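Feb 16, 2018

Back to the fractions module. The build from last night loads, but the hint system still fires on the first wrong answer instead of the second. I traced it to the attempt counter, which resets whenever the student changes the denominator. Moved the counter out of the question object and into the session. Fixed for single-step items. Multi-step items keep their own counter and I have not touched those.

Item bank stands at 50. Chrysanthi Tsolakis went through the set and flagged 12, mostly for reading load. Her note on the market stall problems is fair: a fourth grader has to get through four lines of story before reaching a number. I cut the ones I could to two lines and left the rest for her. The Greek versions run longer than the English in nearly every case, so the text box has to grow or the type has to shrink. I would sooner grow the box. Type is already at the smallest size I can defend.
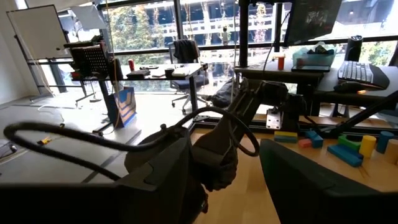
The second half of the morning went to the number line tool. Snapping is set to the nearest tenth, and that makes thirds impossible to place. A student who drags the marker to the correct spot for 1/3 gets pulled to 0.3 and marked wrong. Changed the snap so it follows the denominator of the current problem. Side effect: with a denominator of 10 the tick labels overlap on the small tablets. Hid every other label for now. Not a good fix, since the hidden ones are the odd tenths and several items ask for 7/10.

Call with Aveson after lunch. They want the teacher report to export as a spreadsheet, one row per student, one column per skill. Easy enough. They also want a single score at the bottom, and I argued against it. The module covers comparing, ordering and adding, and a student can be solid in one and lost in another. An average of the three tells the teacher very little. We left it that the score will be there but off by default – I expect someone will turn it on within a day.

Lefteris Drakos sent back the audio for the spoken instructions. Levels are even this time. Two files have the wrong item number in the name, renamed both. "Numerator" is clipped at the start in one take and needs to be recorded again.

Read through the pilot comments in the evening. Most concern logins. The longer ones deal with the hints, and they disagree with each other, so I am copying the useful part of one here before I change anything else. 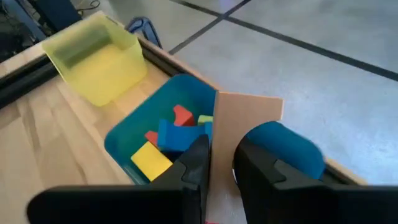 Vasiliki Triantafyllou wrote that her class treats the hint as part of the question. "They answer anything at all to make it appear, then they read it, then they start working. If you move it to the second wrong answer they will just guess twice. Could the first hint be a question back to them, with no numbers in it?"

Possible. It means rewriting the first hint for every item, and the template assumes a worked step. Will try it on the comparing items only and see what the log looks like in March. Still to do: multi-step counter, tick labels, export.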